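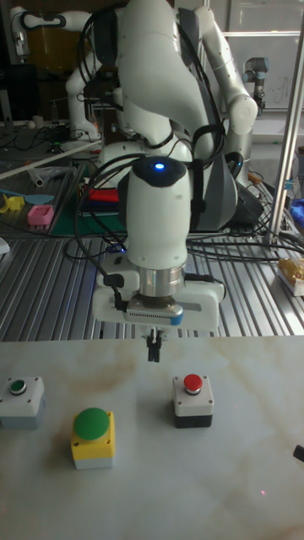

What is the best everyday cleaner for a light-colored worktop?

Warm water with a small squirt of dish soap, wiped on with a soft cloth, followed by a second cloth with plain water. Dry it with a towel. Soap left behind dries to a dull film, and most complaints of a "cloudy" top are about that film.

## Find out what the top is made of

Look at the underside or the back edge before you buy any cleaner. A printed pattern stops at the surface. Real stone has color running through it, and the underside is usually rough and cool to the touch. If the top came with a house and you can't tell, treat it as stone and stay away from acids.

- **Real marble or limestone:** no vinegar, no lemon, no bathroom descaler. Acid leaves a flat, pale mark that has to be polished out.
- **Laminate:** vinegar and water is fine for a quick wipe. Don't let water stand on a seam.
- **Solid surface:** soap and water, and a mild cream cleanser for scuffs. Rub in circles over a wide patch so you don't end up with one shiny spot.
- **Painted wood:** damp cloth only, and dry it right after.

Try anything new on a patch near the wall and leave it overnight.

## Stains

Coffee and tea: make a paste of baking soda and water, spread it on, cover with plastic wrap, and leave it for 25 minutes. Wipe off and rinse. A second round usually takes care of what's left. On polished stone, lay the paste on and lift it off without scrubbing.

Ballpoint ink: rubbing alcohol on a cotton ball. Dab, turn the cotton, dab again. Keep it off painted wood.

Rust rings from cans: harder. On laminate, lemon juice and salt will sometimes work. On stone, buy a rust poultice from the stone supplier and follow the label.

Grease: dish soap, undiluted, left for a few minutes. For an old oil spot in stone, use the baking soda paste and leave it under the wrap until morning.

Janelle Javier wrote in June to say that turmeric on her white laminate faded by itself after a few days next to a sunny window. I have since tried it with a curry splash and it did fade, though it took most of a week.

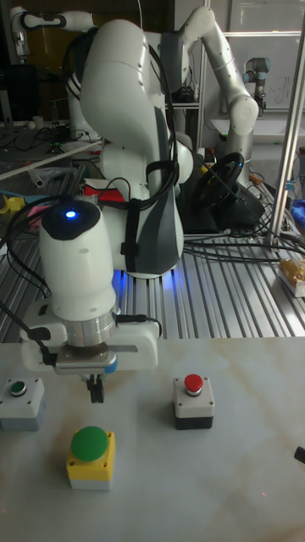

Pattern matters more than color when you are choosing a top for a room that gets used. Solid white shows every crumb and hair. Solid black shows dust and every wipe mark. White with faint gray veining, like the tabletop in the photo, is easier to live with, and small gray scuffs tend to get lost in it. The drawback is that you can miss a spill of clear liquid or a smear of glue. Bend down and look across the surface toward a window, or hold a flashlight low at one end, and anything left on it will show up.

## Scratches and heat

Use a board for cutting, even on stone. Stick felt pads on the bottom of anything heavy that gets pushed around, and check them every couple of months. Once grit works into the felt it turns into sandpaper.

Fine scratches in a matte solid surface can be worked down with a gray abrasive pad, used wet and lightly. Scratches in laminate can't be sanded. A filler stick in a matching color will hide a short one. I used a Cekier stick on a gouge by the sink and have only had to redo it once.

Laminate can blister under a pan straight from the oven. If you bake at 436 degrees or at 200, the rule is the same: trivet first, pan second. A folded dish towel is not enough for cast iron.

## Edges and seams

Water does most of its damage at the edges. Run a finger along the front lip and around the sink. If you feel a ridge, moisture has already gotten in and the board underneath is swelling. Let it dry completely, with a fan on it for a day or two, then seal it with clear silicone.

To lay a neat bead:

1. Scrape out the old silicone with a plastic blade.
2. Wipe the joint with rubbing alcohol and let it dry.
3. Put painter's tape on both sides, leaving a narrow gap.
4. Run the bead, smooth it once with a damp finger, and pull the tape while the silicone is still soft.

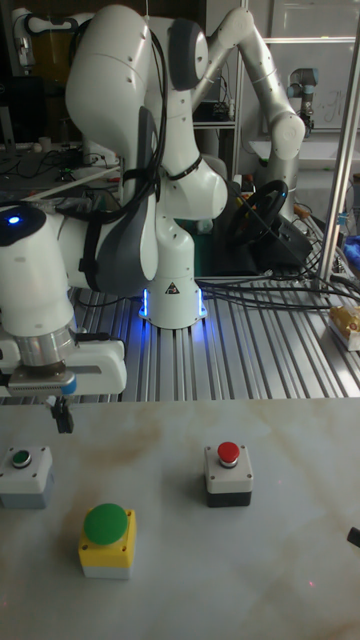 Leave the joint alone for a full day before you let it get wet, longer if the room is cold. Cheap silicone can go yellow next to a white top, so pay for the kind marked for kitchens and baths.

Theerawat Prasertsri adds that loose edge strip can often be put back with a household iron on medium and a sheet of baking paper, as long as the old glue is the heat-set kind. Press, then hold it flat with a block of wood until it cools.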